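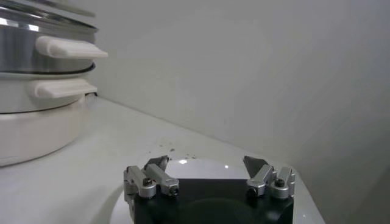 What did the grant pay for in the Ikcombe community kitchen during this reporting period?
The grant covered two electric steamers, a set of plain white tableware and 200 hours of supervised kitchen time for participants preparing to live on their own.

Progress to the end of August

The training kitchen opened to participants as planned. Sessions are led by Zoi Stefanou, with Henk Peeters responsible for purchasing and equipment. Three groups now use the room, each with a session in the morning and a shared meal at noon.

Steaming was chosen as the first cooking method in the Dagdag course. The stacked steamer, with its stainless steel tiers and white plastic handles, stands on the counter against the wall, and participants learn to take hold of each tier by its handle before lifting. Rice and vegetables are prepared in the first block of sessions; fish has been moved to the second block at the request of the session leaders.

Counter care remains the weakest part of the program. Crumbs and small dark specks on a white countertop are easy to see, yet wiping down is often left until the end of the session or missed. Hilde Declercq has rewritten the closing checklist so that the counter is cleared and wiped before plates are set out, and again after the meal. The new version has been in use for 2 weeks and will be reviewed with all groups.

Spending is within budget. An amount of 600 euros set aside for replacement parts has not been used, and we ask permission to carry it over to the next period - mainly for storage boxes and a second set of cutting boards.

Planned for the next period:
Second block of the Dagdag course, including fish and soups
Review of the closing checklist
Home visits by Jozef Michiels to participants who have moved out

Questions on this report may be addressed to Cor Brouwer at the Ikcombe office.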